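Cadham House Laundry and Linen Rooms – Gallery

The ground-floor laundry and linen rooms at Cadham House reopened to residents on Mon 1 January, following a refit carried out under the Lavoie bequest. This page records the rooms as they are now used, together with notes on the items kept there and the arrangements for their care. Residents and families are welcome to consult it before a first visit. Printed copies are available at the front counter.

The linen room

The linen room is entered from the east corridor and is open every day. Clean sheets, towels and pillowcases are stored by size, with the heaviest items on the lower shelves. The room holds 105 full bed sets, and a further 2 sets are kept aside for guests who arrive after hours. Coloured labels on the shelf edges correspond to the chart inside the door – please return items to the shelf of the same colour.

The baskets

Wicker was chosen for small personal laundry after a trial during the previous winter. Baskets are carried by hand, set down on the floor while items are sorted, and returned to the linen room when empty. Anything left in a basket overnight is folded and held at the counter under the resident's room number. 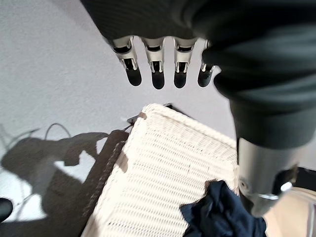 White wicker basket on the pale grey floor.

One resident of the second floor wrote in to say that the old plastic tubs were easier to wipe out, and asked whether a few might be kept for muddy gardening clothes. Two tubs have accordingly been placed beside the garden door. They are rinsed at the outdoor tap and should not be brought into the linen room.

Care of wicker

Baskets should be brushed with a dry brush once a week and wiped with a damp cloth when marked. They should not be soaked or left against a heater. A basket with a loose or broken strand should be handed in at the counter, where it will be tagged and sent for repair with the next batch. Cotton liners are supplied by Zorilska and may be washed with ordinary towels. A spare liner is issued with each basket.

The laundry

The washing machines are located in the adjoining room and may be used between breakfast and the evening meal. Bookings are made on the sheet beside the door. Wool and other delicate items should be placed in the net bags provided and washed on the short cycle. Drying racks were supplied by Indora and fold flat against the wall when not required – the catch at the top must be fastened before the rack is left.

Linen on loan

Additional blankets and tablecloths may be borrowed for family visits and shared meals. The collection now stands at 455 pieces, of which 200 are tablecloths and napkins. Requests should be left at the counter two days in advance. The next stocktake will be held in April, and all borrowed items should be returned before the end of March.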